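The floor is not a shelf

I moved to Grarnell eleven winters ago, and in this time I have lived in four apartments, two of them shared with other people. In all four I have had the same argument. It is an argument about clothes on the floor, and I want to set down my side of it with some order, because when I speak it in the kitchen I become too quick and I lose it.

My opinion is simple. A piece of clothing that lies on the floor should be picked up by the first person who passes it. I do not mean the owner, and I do not mean Saturday, when we clean. I mean the first person, with the first free hand.

The usual answer is that this is unfair. Why should I bend down for the shirt of another adult? I understand this answer very well, and for some years I gave it myself. In the apartment on Kendis Street there was one gray sock under the radiator which three of us refused to touch for most of a spring. Each of us knew that it was not ours. We stepped over it with great dignity. When I moved out I finally picked it up, and it was mine.

I do not tell this to be funny. I tell it because the question of ownership is much slower than the hand. To decide whose sock it is, you must look, remember, perhaps ask, and perhaps be a little angry. To lift it takes one breath. We spend so much on the first part that we have nothing left for the second.

There is also the matter of the cloth. A T-shirt is a soft thing with very small loops in it, and every floor has something to give to these loops: hair, crumbs, sand from the shoes, the gray dust that comes back the day after you have swept. My mother-in-law, Ingeborg Rieger, worked for many years in a laundry in Rothe, and she had a strong view on how a garment must be lifted. You take it by the hem or by a seam, where it is strong, and you let the rest hang. You do not grab the middle, because then you press the dirt into it and carry a ball, and a ball is always put down again somewhere else. A shirt that hangs from your fingers wants to go over a chair or into the basket. I have found that she was right in this, as in most things about fabric. 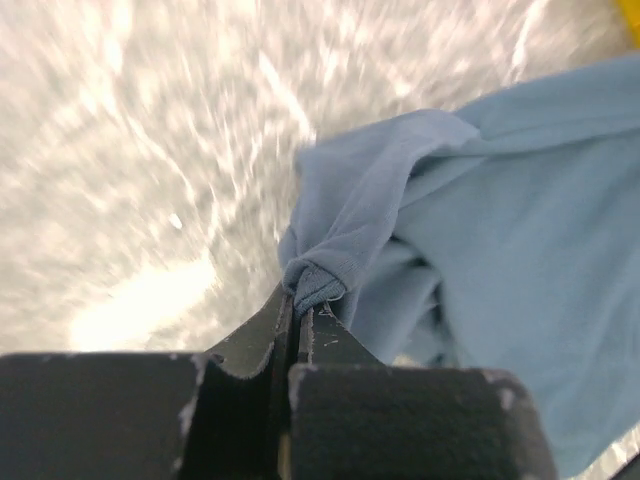 Light blue cloth, held by its edge above a speckled floor.

I should be honest about what speaks against me. The strongest point came from my neighbor, who has three children and a small job in Plelmont that begins at six in the morning. She told me that if she picked up each thing when she passed it, she would never arrive at her own door. She makes one round in the evening with a basket, and what lies on the floor before this round does not exist for her. I respect this. With three children I would perhaps do the same, and I have no wish to write rules for a house I do not have to run.

But I notice that her system works because there is a round, and because it comes every evening. Most people who defend the pile on the floor have no round. They have an intention. They say "I will do it all together," and it sounds efficient, like a factory, but the hour for doing it all together has not been chosen. In the meantime the pile is joined by a towel, then by a second towel, and then nobody can say any longer which things are clean. So everything is washed, also the sweater that was worn for one afternoon. I pay 55 cents more for a wash than I did last June, and I do not like to wash clean sweaters.

The other objection is about character. Some people feel that if you pick up after others, they will never learn. Maybe this is true with children, I am not sure. With adults I have not seen that anybody learned something from a shirt which was left lying. What I have seen is that a clear floor stays clear a little longer than you expect. The first shirt on an empty floor looks like an accident, and the person who dropped it often comes back for it. The fifth shirt has company and looks quite at home.

My husband, who reads this over my shoulder, wants me to write that he does not agree. He thinks the chair in our bedroom is the real problem, since all the things I lift from the floor are going to this chair, and on some days you cannot find the seat. He would like an essay about the chair. I admit that it is full at this moment. A chair at least keeps the clothes off the ground, and I would still choose it over the floor, but I will empty it tonight before we have this conversation again.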